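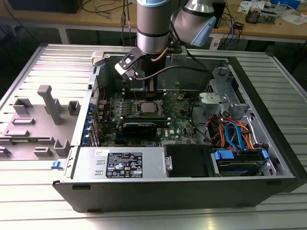

According to the operators on the night shift, the arm never looked as if it was pushing hard, and the first sign of trouble was a board that would not start after reassembly. Their remark opens the plant's own account of what became known as the **Cullinane seating fault**, a force-control failure in a robotic cell used to take apart and rebuild desktop computers.

## Background

The cell was installed at the Cullinane refurbishing plant by the integrator Drollel. Towers are laid on their side with the side panel off, and an arm reaches into the open case from above. Its control software, Peltalia, was set to stop the arm at 200 newtons during the descent.

## Fault

In January the plant found cracked solder joints on 4 motherboards out of a batch of 318. Logs showed that after a gripper change the force sensor had not been zeroed. The software read low, and real loads reached 300 newtons before the stop tripped.

No one was hurt. The guard door interlock worked normally throughout - a point the plant's report makes twice.

## Changes

Drollel added a forced zero check after each tool change. The arm will not descend until the check passes. The plant also lowered its descent speed, and boards from the affected batch were tested again before sale.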